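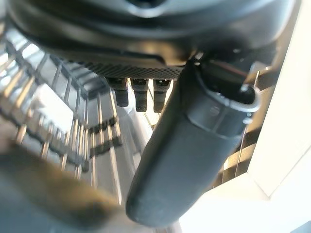

Murside, July, 6.40 am

Rain gauge: nil. Tank level down again overnight with every tap in the house shut, so the loss is on my side of the meter or in the tank itself. Dipped it twice with the marked rod. Both readings put the drop at 19 litres since last night's dip at 9 pm.

Work so far. Isolated the pump at the outlet valve and left it isolated until after breakfast. Level held. Opened the valve with the pump off and the level held again. Switched the pump on, ran no water, and the pressure fell enough in a few minutes to bring the motor in. It cut out and came back in a bit later. That puts the fault downstream of the pump and clears the tank, good news given what the Bettencourt people wanted to reline it.

The line from the pump to the house is the old grey poly, laid before my time. Aurora Neves dug up part of hers in Gremport last winter and found the joiners had gone before the pipe did. Hers were compression fittings with the nuts backed off. Mine are older and I don't know the make.
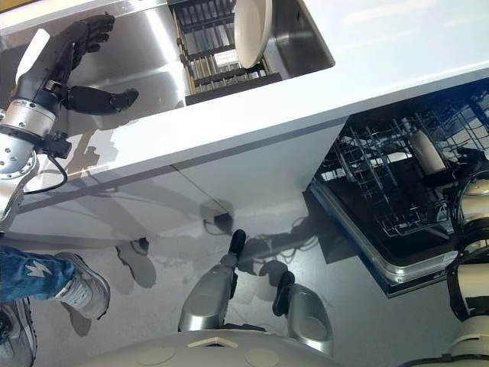

Walked the line with a steel probe. Ground is hard up to the second fence post and softer after it, but the softer part is also in shade, so I don't put much weight on it. Marked both ends of the soft stretch with pegs. Depth to pipe where I could feel it was 700 mm, deeper than I'd hoped to dig by hand.

Meter on the pump outlet read 1,338 at noon. Will read it again before bed with nothing running. If the difference matches the tank, the outlet meter can be trusted and I can stop dipping.

Rang Wornov for a price on a new length of pipe and a pair of joiners. They have the pipe. The joiners are on order and the fellow would not give me a day.

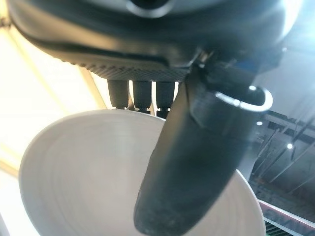 Can the line stay in service until the joiners come? It can, if the pump is switched off at the wall whenever the house isn't drawing water, as the leak needs pressure to lose anything I can measure.

Pump off at 2.15 pm. On again for the washing up and a shower, then off. To do tomorrow: sharpen the spade, find the other pipe cutter, dig at the near peg first.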